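From: Sunita Pal
To: Felldale users list
Date: Oct 18, 2024
Subject: Re: [felldale-users] Wrist view: policy drifts when textures are randomized

Hi Marek, hi all,

Thank you for writing this up so carefully, and sorry it took me a few days to get to it. I wanted to run the thing myself before I said anything, and our render machine was busy with somebody else's sweep until last night.

On the texture question, Marek wrote:

> We train the reach policy in Felldale with the wrist view only, 431
> episodes, and it does fine as long as the surfaces are the default
> flat ones. As soon as I turn on texture randomization, it starts
> wandering sideways before it has even found the part. I have
> checked the action scaling twice. Is this the Dudico encoder
> being too sensitive, or am I feeding it something wrong? Also, is
> there a recommended number of textures? I am using the whole
> pack at the moment, all 785 of them.

I don't think it is the encoder, or at least I don't think it is mostly the encoder. We had a very similar problem back in June, and I spent far too long blaming Dudico for it (I even started writing a replacement, which I'm glad to say never left my laptop). What we had in the end was two smaller problems sitting on top of each other, and I suspect you may have the same pair.

The first one is when the textures get swapped. If you set randomize_surfaces in the top-level config, Felldale draws a new set at every reset, as you'd expect. But if you also have the older Fahmy wrapper in your stack, it calls its own reset hook, and that hook draws a second time after the first observation has already been handed to the policy. So the very first observation shows one room and everything after it shows another. With flat surfaces you would never notice! With the busy ones, any policy that looks at differences between consecutive views gets a big jolt of fake motion right at the start, and off it goes to the side.
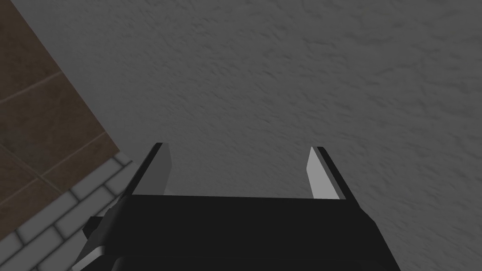

The second one is texture scale. The pack was put together by several people over a couple of years, and they did not agree on how many repeats per meter a material should have. A bumpy plaster at the wrong scale gives the network a lot of fine detail with no clear edges in it, and a brick border gives it very strong straight lines that can look a bit like finger edges if your crop is tight. Neither is bad to train on, and I would keep both kinds in. I would just put the scale in the material file explicitly and stop trusting the default.

Here is what I would try, in this order. Take the Fahmy wrapper out completely, or if you need it for logging, pass redraw=False when you build it. Then rerun your evaluation with the same checkpoint, without retraining, and save the first two observations of every episode. If the walls and floor agree between the two and the sideways drift is mostly gone, you have found your main culprit. After that, look at scale.

As for how many textures, we use 200 and hold 14 more back for evaluation. I don't claim there is anything magic in those numbers. We went with them after Nollness (our little nightly test runner, for those who haven't met it) started taking so long to load materials that people were switching it off. For a first pass I would go well below the full pack, get the policy steady, and then add more in batches.

One more small thing while I'm at it — please check that the gripper materials are excluded from the randomization. There is a group called robot_visual, and it has to be listed under "keep". If it isn't, the finger pads get repainted along with everything else, and the policy loses the one thing in its view that ought to stay the same from episode to episode. I have made this mistake more than once, and it is an easy one to miss in the config.

If none of this helps, send me your config and one of the bad episodes, off-list if it's large, and I'll step through it here. I have a patch for the double draw nearly ready, but it breaks one of the old replay tests and I'd like to understand why before I push it. If anyone else on the list still depends on the Fahmy reset hook, do please speak up, as I would love to make redraw=False the default.

Warm regards,
Sunita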